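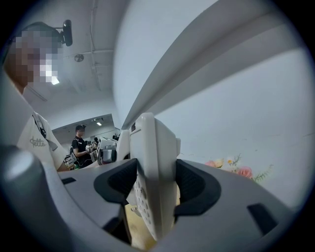

White T-shirt, dark lettering on the chest.

Homemade Laundry Soap and Stain Sticks: Which Tips Hold Up?

I have a drawer full of clipped laundry advice and I trust very little of it. Most of it gets passed from one page to the next by people who never washed a load that way. So over the winter I tried the ones readers send me most often. Some were fine. A few were a waste of vinegar.

Grated bar soap in the washer

The usual recipe is one bar of soap, grated, stirred into washing soda and borax. It's cheap, and it smells nice in the jar. My trouble is with what it does in hard water. Real soap grabs the minerals and makes scum, and the scum stays in the cloth. Towels get stiff and gray and people blame the towels. If your water is soft, go ahead. If you have white crust on your faucet, save the bar for your hands.

Madalena Nogueira wrote in January to tell me she has used grated soap for 10 years with no trouble. I asked about her water. Rainwater tank. Well, then.

Vinegar and baking soda together

Please stop. Mixed in one cup they fizz and mostly cancel each other out, and what you pour in afterward is slightly salty water. Used apart they have some use. Baking soda in the wash helps a bit with smells. Vinegar in the rinse can loosen soap residue, though I wouldn't do it every load, as some washer makers warn it is hard on rubber seals. Never let vinegar anywhere near bleach. The gas it gives off is dangerous.

The stain stick

I expected to dislike this one and I was wrong. Take a plain white bar soap, the kind with no color and no added cream, wet one corner, and rub it into the stain. Leave it 10 minutes, then wash as usual. It did well on collars and on salad oil. It did next to nothing on turmeric.

You'll see recipes that melt the bar down with glycerin and pour it into an old deodorant tube. I made 4 of those. They worked as well as the wet corner of a bar and took most of an evening.

"Natural" bottles from the store

I bought a bottle of Prinow and a box of Gisuneo powder to compare. The Prinow label says "plant derived" three times and lists its scent as "aroma," a word that tells me as much as "fragrance" does. It cleaned all right. So did the powder, for less money. Plant derived doesn't mean mild, either. Poison ivy is a plant. If your skin is touchy, look for unscented and read the whole list on the back.

Essential oils in the rinse

Ezekiel Kapoor swears by 22 drops of lavender in the softener cup. I tried it. The cup smelled wonderful and the shirts smelled of shirt. Oil doesn't mix with water, so it can also leave spots – I got one on a pillowcase, and the bar soap took it out. Keep oils off anything a baby or a cat sleeps on.

Sun for whites

Old advice, and it works. Hang them damp, turn them once, bring them in before evening. It fades colors just as well, so leave the navy towels inside.

Next month: soap nuts, which Tiago Lobo has mailed me a bag of. I have my doubts.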